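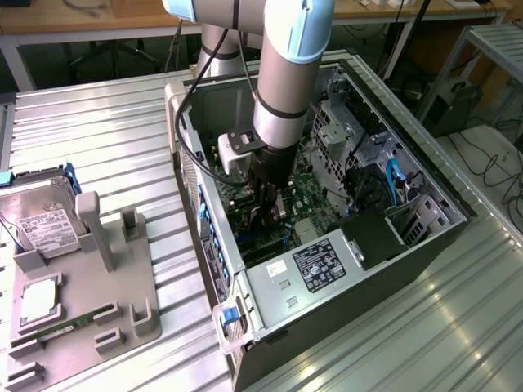
Home | Products | Trade Desk | Subscribe
Search this newsletter...

Filed under: Automation, Repair & Refurb

Vostent has put a price on its bench kit for computer refurbishers. The Urnelier package goes out on hire from February at $499 a week, with a gripper, parts tray templates and up to 10 hours of remote set-up help. The arm is quoted separately.

The kit is aimed at shops handling desktop towers laid flat with the side panel off. Drives, processors and memory each get their own place in the tray. 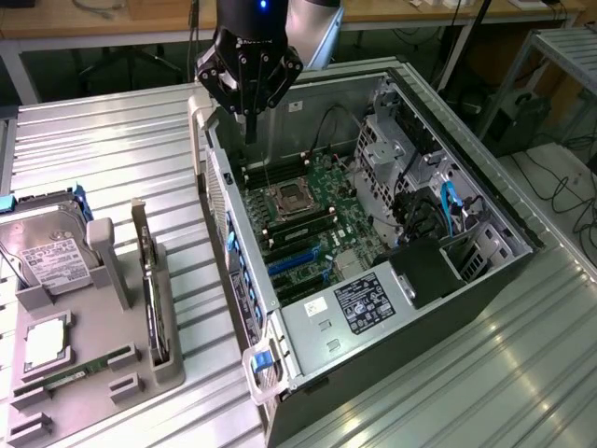
Vol. 8, No. 2

Ridov, which handles bookings, wants a refundable bond of $2,000 before anything leaves the depot. Freight is extra outside the metro area. Our one grumble is the manual, which spends too little on changing the tray layout for a different model of case. Garrido is taking orders for spare trays in grey only.

Bookings opened 10/23/24.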